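工作间记录　2019年11月9日

项目：Clornance 老楼室内门整修，共 11 樘
今天做的：开合检查、铰链槽修补、底漆试板、尺寸复核

上午先把暖气关小了一档，昨晚走的人没关，早上进门湿度表掉得很低，试板边上已经有一点翘。以后收工的人顺手看一眼表，记在门口那张纸上。上周那张纸写满了，新的一张夹在后面。

接着上次的进度。10月拆回来的门分两批靠墙立着，先拆的那批已经放得差不多了，含水率测下来里外比较一致，后拆的那批芯子还偏高。今天只动第一批。第二批请不要提前刨边，上个月有一樘就是刨早了，过几天缩下去，锁侧的缝大得能看见走廊的灯，后来贴了一条木皮才补回来，贴的时候纹理也没对好，在侧面能看出接缝。

铰链槽

第一批里多数门的上铰链槽都被人加深过，有的还垫了纸板。估计是以前哪次门扇下沉，图省事，把上面那片往里吃，锁侧底角就抬起来了。当时可能好用，时间一长螺丝孔全松了。纸板压得很实，用小凿子一点一点剔出来的，下面的木头发黑，剔到见新茬为止。

修补的做法照旧：槽底找平，贴一块同方向纹理的补木，胶干后重新划线开槽。补木用拆下来的旧料，颜色接近，硬度也接近。新料试过一块，密度差得有点多，拧螺丝的时候手感很明显，旧的那圈紧，新的那块松，最后还是撬掉重来。

螺丝孔不再塞牙签和碎木条了，一律扩孔打圆木榫。木榫的端面朝向要注意，横纹那种咬不住螺纹，我们库房那一盒里两种混着，用之前看一眼。有空谁把那盒分一下，小格子盒在台锯后面的架子上。

铰链是从 Yazdani 订的，到货的这批叶片比样品厚一丝，单看没什么，上下两片合起来，门和框之间的缝就变了。对照图纸又量了一遍，图纸写的是样品的厚度。处理办法：槽按实物开，不按图纸开，划线就用叶片本身靠着刀走一圈。图纸上用红笔改了，还没发给 Clornance 那边，明天发邮件的时候附上。

另外轴销有两根偏紧，拔出来擦了油再装还是紧，先放在一边。退不退看后面到的那批怎么样。

开合检查

检查顺序写一下，免得大家各做各的。门挂到试装框上以后，先不装锁，只拧上下铰链各两颗螺丝，推到半开，松手。门自己往里走还是往外走，记下来。然后推到四分之一再松一次，推到快要关上再松一次。三个位置都停得住，才把剩下的螺丝拧齐。

今天有一樘在半开的位置停得很稳，到快关上时自己又弹开一点。开始以为是框的问题，拿直尺靠了铰链侧，框是直的。后来发现是铰链侧的止口蹭到了门面，油漆堆在角上，厚厚一道，门关到那里就被顶回来。刮掉旧漆再试，正常。这种情况以后先看漆再看框，省得把试装框拆来拆去。

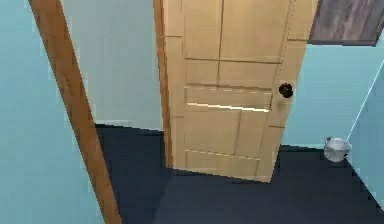 门扇自己慢慢转的，通常是上下铰链轴线不在一条铅垂线上。我们习惯在下铰链后面垫薄片来调，垫片用黄铜的，剪成和叶片一样大，不要剪小条。小条垫上去叶片会弯，短时间看不出来，过一冬就有吱吱的声音。上次送回去的那一樘就有人反映响，拆开一看果然是小条，谁垫的就不追究了。

调完之后重新记一次缝隙。铰链侧、锁侧、顶边都记，底边等铺完地面再说。锁侧的缝我们内部的标准是最多 2 毫米，Clornance 给的说明里没有写数字，只写“均匀、不卡滞”，这个词每个人理解不一样，所以还是按自己的标准来。

塞尺有一片丢了，中间那档，先用名片加一层胶带代替，厚度用卡尺校过，写在胶带上了。别拿去干别的。

尺寸复核

现场量回来的洞口数据里有一个宽度写的是 924，旁边没有写单位，也没有写是量的净口还是量到墙。按毫米、净口去套，和拆回来的那樘门对得上，留缝也合适。不过同一页上还有一个数改过两次，字压着字，看不清。下次去现场把这两个洞口都重新量，上中下各一道，两条对角线也量，别只量一道就走。

量的时候尺子要贴着框的止口，不要贴着装饰线。老楼的装饰线刷过很多层漆，贴着漆量，上面和下面能差出不少，回来怎么算都不对。10月就吃过这个亏，带回来的数字看着框是歪的，挂门的时候才知道框很正，歪的是漆。

编号方面，门顶上用铅笔写的号和框上的号要一致。有一樘门顶上的号被我们自己刨掉了，幸好铰链槽里还有早先刻的罗马数字，和框上的对上了。这些刻痕请保留，补木的时候绕开，实在绕不开就拓下来夹在本子里。

芯板和边梃

第一批里有三樘芯板被油漆糊死在槽里，动不了。芯板本来应该在槽里自由伸缩，四周糊住以后，天一干就从中间裂。其中一樘的裂缝从上到下贯通，另外两樘只在端头有细缝。

处理：沿着槽口用薄刀片把漆膜划开，刀片换得勤一点，钝了就会跑到边梃上去。划开以后用手掌在芯板上轻轻推，能听到一声轻响，就是松了。有一块推了很久也没动静，后来在槽口上用热风很小的档吹了一会儿，漆软下来才松。热风不要对着一个地方停，也不要对着玻璃那一侧用。

贯通的那道裂缝打算等芯板放松几天再看，裂缝自己有可能会合拢一部分，现在就填的话，等湿度回来，填料会被挤出来鼓成一条。只有端头细缝的两樘先不管，上漆前再说。

榫头松的地方有四处，都在下冒头。拆开清理旧胶花了很长时间，旧胶是动物胶，温水加一点醋，拿布敷着，等它软。急不得，上次有人用凿子硬刮，榫肩刮出一个缺口，正面能看见。重新组装也用动物胶，以后别人要修还拆得开。胶锅今天温度偏低，粘出来有点拉丝，加了点水，又升了一档，试件掰开看木破率还可以，就用了。

夹的时候对角线量了两遍。第一遍夹完差一点，把夹子斜过来带一下就正了。夹子下面都垫了蜡纸，旧木头颜色深，铁锈和胶一接触会出黑斑，很难去。

底漆试板

涂料用的是 Kerko 的水性底漆，和之前用的油性的比，味道小很多，干得也快，快到刷大面的时候搭接不好处理。试板做了几块，记录如下。

第一块，原液直接刷，刷痕明显，打磨后能消掉大半，边角有堆积。
第二块，加少量水，流平好一些，但是遮盖差了，旧木头里的单宁透出来，干后有浅黄的印子。
第三块，先封一遍虫胶，再上底漆，没有透色，刷感也最好。
第四块，虫胶加底漆，中间没打磨，附着力差，胶带一撕带下来一小片。

结论先按第三块走，虫胶封闭，轻磨，再上底漆。虫胶片还剩的不多，下单之前先问问 Tirkia 那边有没有存货，他们上个项目剩过一袋，应该是脱蜡的，要确认一下，不脱蜡的不能用在水性漆下面。

刷的顺序也写一下：先芯板的线脚，再芯板，再中梃，再横的冒头，最后两根边梃。边梃的刷子一口气从上拉到下，中间不停。冒头和边梃交接的地方，用湿布角把多出来的漆抹掉，抹出一条直线，等干了就是木工原来的接缝线，看着干净。有人习惯横着竖着随便刷，刷完整扇门像一块板，线条全没了，返工了一樘。

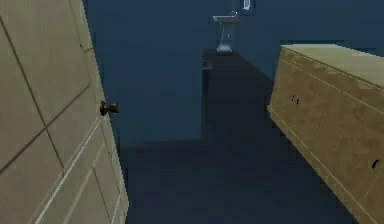 门的六个面都要封，包括顶边和底边。顶边平时没人看，潮气偏偏从那里进去。铰链槽和锁槽里面也刷薄薄一层，别积，积了铰链装不平。

刷完的门平放在架子上，用带尖的三角垫块托着，翻面的时间写在胶带上贴在门边。两个人翻，一个人不要自己翻，上次磕到了台钳，冒头上一个坑，填了两遍。

干燥房的风扇今天只开了小档，开大的话灰就起来了。地面下班前洒点水。纱网有一角脱了，用订枪订回去，网孔里的木粉还没清。

锁和执手

锁体全部拆下来泡过、刷过，多数弹簧还好。断了弹簧的那两把，配件要找，尺寸画在背面那页。旧的执手圆头有几个晃，是里面的方轴磨圆了，换方轴就行，圆头本身不要打磨抛光，客户在说明里要求保留表面的老色。上次擦得太亮的那一个已经被退回来过，现在还在抽屉里，等它自己慢慢暗下去，或者找办法做旧，做旧之前先拿库房里没用的铜件试。

装执手的时候注意方轴的长度，老楼的门厚度不统一，同一层的也不统一。长了就锯，短了不要接。固定螺丝的小孔要重新对，别硬拧，头很软，一拧就花。

锁舌板的位置等门挂到现场再开。在工作间里开好的，到了现场框一受力，位置就跑了，又要补又要凿，难看。用口红蹭在锁舌上去印位置的办法可以用，粉笔也可以，用粉笔的话颜色选深一点的。

工具

刨子换了刀片，原来的那片有个缺口，刨出来一道细棱，之前一直以为是木纹。磨刀石中间又凹了，磨之前先修平，粗砂纸贴在玻璃上推就行，玻璃在水池下面。

修边机的夹头有点打滑，转速一高铣刀就往下掉，开铰链槽很危险，深度会不知不觉变大。暂时贴了条子，不要用。这几天的槽都用手工凿，慢，不过也能保证深度。

长水平尺摔过一次，两头反过来测读数不一样，已经在尺身上写了“仅供参考”，挂门还是用铅垂线。

其他

地垫送洗了，门口湿，搬门进来的时候脚下注意。

运输架的软垫缺一条，木工房那边有旧毛毯，裁一裁就能用，裁的时候别用新剪刀。

送货清单上写 7 张砂纸一包，拆开是散的，粒度混着，分好以后放到各自的盒子里去了，最细的那种少了，先省着用在虫胶那一遍。

发票还差 Kerko 的一张，催过一次。

明天要做

第一批剩下的铰链槽开完，做完就挂试装框，记缝隙。
贯通裂缝的那樘再看一次，缝宽用铅笔标在背面。
问 Tirkia 要虫胶片。
把改过的铰链图纸发给 Clornance，顺便问现场那两个洞口什么时候能进去重新量。
Yazdani 那两根紧的轴销，拍张带卡尺读数的照片一起发过去。
胶锅洗了再装新胶，今天剩下的倒掉，不要留过夜。

补记：下班前又去推了一下上午那樘弹开的门，三个位置都停得住，铰链侧的角上新刮出来的木头还没封，先贴了一小段纸胶带，上虫胶之前记得撕。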